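3.2 Basket geometry and rim type

The containers were drawn from the bread and counter baskets in daily use at the two Pasolau bakeries, where baskets are emptied, wiped and restacked between the morning and afternoon shifts. Of the 109 baskets examined, 63 had a woven body with a braided rim. The remainder had either a plain wrapped rim or a wire edge and are treated separately in Section 3.4.

For each basket we recorded outline, wall slope, floor weave and rim type. Outline was coded as round, oval or rounded rectangle. Wall slope was measured at the middle of each long side, from the inner edge of the rim to the line where wall and floor meet. This line is easy to find when the weave changes direction at the floor, and harder to find when a single pattern continues across it. Baskets of the first kind, such as the one in Figure 4, gave the most consistent readings between the two coders (Medeiros and Tripathi).
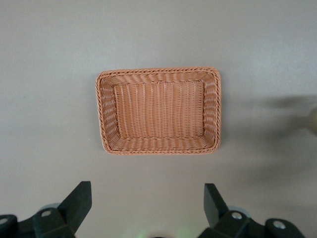
Figure 4. Empty basket with rounded rectangular outline and braided rim, seen from above. The side walls slope inward to a smaller rectangular floor with a ribbed weave.

The braided rim affects the measurements in two ways. First, it adds width at the top edge, so that outer length and usable opening have to be reported as separate values. Second, its surface is uneven – the twists rise and fall along the whole edge – and a caliper placed on a raised twist gives a larger reading than one placed between twists. We therefore took three readings per side and used the median.

Sloped walls also reduce the floor area available for flat items. In 38 of the braided-rim baskets, a standard Doležal loaf card laid flat did not reach the floor at all and came to rest on the walls. These baskets were kept in the sample, but their depth was measured with the narrow probe described in Section 2.3.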